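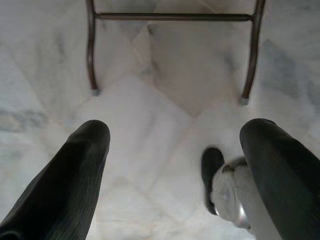
Jayson Tagle wrote in to ask why the Sison demos are listed as a release when the band only ever passed them around on tape. They have a catalog entry because other files need something to point to. The entry is marked `unofficial` and it has no label field. He also asked for the rough mixes to be split from the finished ones, and that is done in the current version.

Archive > Metal > Plastside Lyrics and Reviews

# Plastside Lyrics and Reviews

A small text collection covering underground metal records, mostly death, doom and black metal, with some grindcore. It holds album reviews, lyric sheets where the band gave permission, and release notes typed up from tape inlays and CD booklets. There is no audio in it.

The reviews come from Plastside, a photocopied zine that later became a website. The site went down one November and did not come back. What is left was put together from the editor's own backups and from paper issues.

## Contents

- `reviews/` has 200 album and demo reviews, one text file per review
- `lyrics/` has lyric sheets for 40 releases
- `inlays/` has typed-up credits, thanks lists and recording notes
- `releases.csv` is the main index
- `bands.csv` has one row per band, with alternate spellings
- `CHANGES` lists corrections by version

File names use the band name, then the release title, in lower case with hyphens. If a band reissued a record under the same title, the later one has `-reissue` at the end.

## Index columns

**release_id** is a short code. Codes are never reused, even if an entry is deleted.

**band** matches the first column in `bands.csv`.

**title** is the title as printed on the cover. Where the spine and the cover disagree, the cover is used and the spine version goes in `notes`.

**format** is one of `tape`, `cd`, `vinyl`, `split`, `promo`.

**style** is the reviewer's own term. It has not been cleaned up, so the same band can be "death/doom" in one row and "slow death metal" in the next.

**score** is out of 10. Blank means the review had no score. A blank is not a zero, so check how your tools read empty cells before you average anything.

**status** is `official` or `unofficial`.

**notes** is free text.

## About the scores

Issues of the zine before the website used a rating out of 13. These were left as printed in the review files. In `releases.csv` they were converted to the 10-point scale and rounded to one decimal place. The original number is in `score_printed`. If you are comparing early reviews with later ones, keep in mind that the reviewers also changed, and the early ones were a lot more generous to anything with a decent drum sound.

A few reviews give a split release one score for both bands. Multamix did this most often. That name is a pen name used by more than one writer, and the files do not say which one wrote what. Treat it as a shared byline.

## Text preparation

The paper issues were typed by hand. Spelling mistakes in reviews were kept. Spelling mistakes in band names were fixed in the index only, so a search of the review text for a band name may miss some files. Use the alternate spellings in `bands.csv` for that.

Lyrics were copied from booklets, not from listening. Some vocalists do not sing what is printed, and there are missing verses on the second Barier album that were never printed anywhere. We left the gaps. Please don't send transcriptions made by ear, even good ones.

Line breaks in lyrics follow the booklet. Where the booklet ran the words together in a single block to save space, the block was kept and the row is marked `block` in the notes.

Inlay notes include recording dates and studio names when they were printed. Street addresses and phone numbers from old contact sections were removed. Many belonged to people's parents.

## Known problems

- Barier is the name of two separate bands. One played doom and one played grindcore. They are `barier-1` and `barier-2` in `bands.csv`, but some old reviews mix up their back catalogs.
- The Sison rough mixes have no track order on the inlay. The order in the index comes from a review.
- Some reviews end in the middle of a paragraph where a page was missing from the only copy we had. These have `incomplete` in the notes.
- Accented letters were lost in part of the website backup. We restored the ones we could check against a cover.
- Promo copies sometimes had a different running order from the finished album. Reviews that mention "track four" may mean track four of the promo.

## Content

Lyrics and reviews include violence, gore, religious insults and swearing. Nothing was censored. A few early reviews make jokes about other musicians that the editor no longer stands behind, and these are kept with the flag `editor-note`.

## Use and permissions

Reviews and index files may be copied and reused with credit to Plastside. Lyrics belong to the bands. Each lyric file has a first line saying who gave permission and what for. Most allow reading and research only. If you want to print or record them, ask the band.

A band member who wants a lyric sheet taken down can ask through the tracker, and it will be removed from the next version. The index row stays.

## Corrections

Open a ticket with the `release_id` and the correction. For credits, a scan of the booklet page is the quickest way to get it settled. We don't change review text or scores on request, including when the request comes from the band. Wrong lineups in a review are corrected in `notes`.

Pending for the next version: alternate spellings for the split tapes, and the remaining inlays from the first box.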